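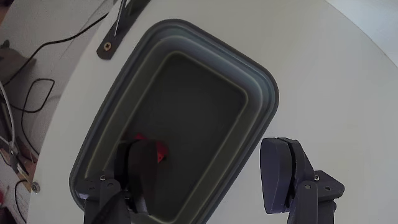 *Slide 1 – dark grey tray, white table. Leave up while people sit down.*

**Thu 8 October, Vullholm library, upstairs room. 20 mins + questions**

Hello, thanks for coming, thank Thu Lý for the room. Fire exit is behind the coats.

Talk is about running a repair evening in a small town. Ours is Drerwood, second year now. Not a how-to, more what we got wrong.

## How it started

- May last year. One notice in the bakery window
- expected a handful, got a queue down the steps
- toasters mostly. And one accordian, which we did not fix
- closed at nine, last lamp went home at half ten

Ask: who here has thrown out a kettle this year? (wait for hands)

## Money

- 500 from the parish to start, spent most of it on extension leads and the tester
- hall is 83 a month, goes up in winter for heating
- donations tin covers tea, never the hall
- Võ (the hardware shop) gives us fuses and glue at cost – say this clearly, their manager might be in

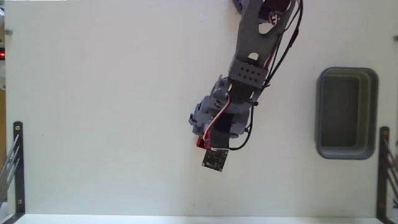

## What we got wrong

- No booking. People waited two hours then got told no. Now it's slips of paper, one item each
- Took things in over the week. Never again. Hauke Diekmann had 11 hoovers in his hallway – check with him he's ok with me telling this
- let people wander off while we worked. Now the owner sits with the fixer, holds the torch, learns a bit
- didn't write anything down the first summer, so can't say what we mended. Since then: 148 items in the book

Skip the Buler sewing machine story if past quarter past.

## If you want to start one

Insurance first. Then someone who can do electrics properly, then the hall. We did it the other way round, bad idea. Leaflets – we printed 1000, far to many, still got boxes.

Questions. Sign up sheet by the door, bring own pen 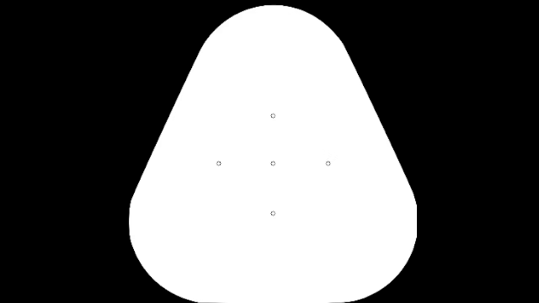
*Last slide – white shape on black, five round markers. Stays up for questions.*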